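Ticket: Reposts from Hirnora showing the wrong song title
Opened by: site editor, Ratbridge music and viral desk
Status: waiting on Lovix support

Hi again, it's me from the Ratbridge page. I write up the funny celebrity and viral stories, the ones where somebody posts a thread about meeting their crush at a concert and the whole internet loses its mind. I pull posts into our articles with the Lovix embed box, and since Tuesday it has been acting up in a really strange way.

Say a fan posts a clip on Hirnora of herself singing along to a Galindo track in the kitchen. I paste the link, the preview looks great, I hit publish - and on the live page the little strip under the post names a completely different song. Same user, same clip, wrong title! Readers spotted it before I did and the comments were brutal. One person accused me of not knowing who Galindo is. I've been to 2 of the shows, thank you very much.

What I've tried so far:

Cleared the cache on my end. No change.

Logged out of Lovix, logged back in, pasted the link fresh. The preview was right again, the live page was wrong again.

Opened the article on my phone with the wifi off. Still wrong, so I don't think it's my laptop.

Made a new draft with only the embed in it and no text. Wrong title there too, which at least tells me it isn't something in my article.
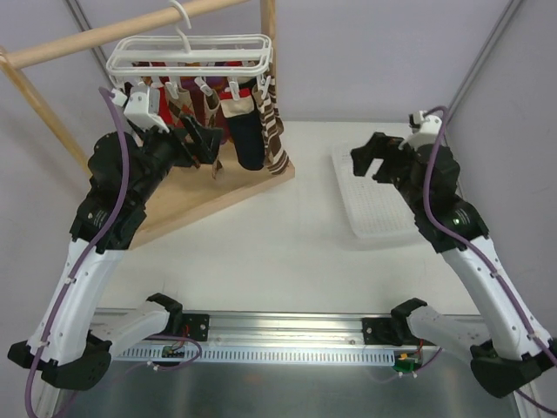
Sock hanger, with an arm on either side of the table

Update, 10 in the morning: I got your first reply, thanks for being quick. You asked whether the post had been edited after I pasted it. It had! She went back and fixed a typo in her caption (she'd spelled "chorus" with a k). So I tested with a post that has never been edited, and the title came out right. Then I tried 39 older embeds from our archive, which took me most of a pot of coffee, and every one I found with a bad title was on an edited post. I'd call that a pattern.

You also asked me to turn off "follow edits" in the embed settings. I can't find it. My menu has size, theme, and hide replies, and then it just ends. Is that a paid plan thing? If it is, could you say so on the help page, which has a screenshot with the switch sitting right there.

Update, after lunch: a coworker with the admin login found the switch under the account settings instead. We turned it off. New embeds now show the right title, even on edited posts, so that part is good. The old ones still show the wrong one, and there are more than 200 articles with embeds in them. Please tell me I don't have to open each one and paste the link again. I will do it if I have to, but I will be playing the saddest Galindo album the whole time.
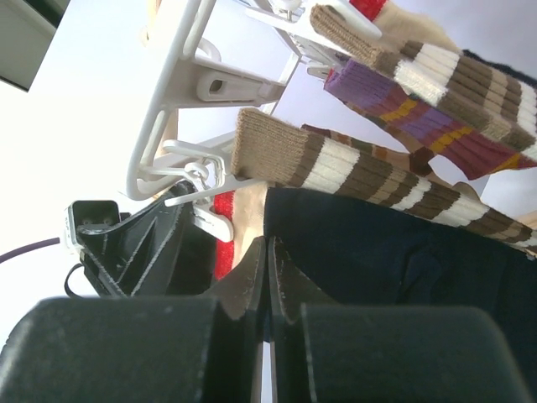 Navy fabric between the fingertips

Things I still need from you:

Is there a way to refresh all the old embeds in one go?

If we leave "follow edits" off, will a post that gets deleted on Hirnora still disappear from our page? It has to. People take these stories down when their aunt finds them, and I don't want to be the one keeping them up.

I'm leaving the kitchen singing article live for now with a note under the embed giving the right title. Please don't close this ticket yet, the last one got closed overnight and I had to start over from the first question.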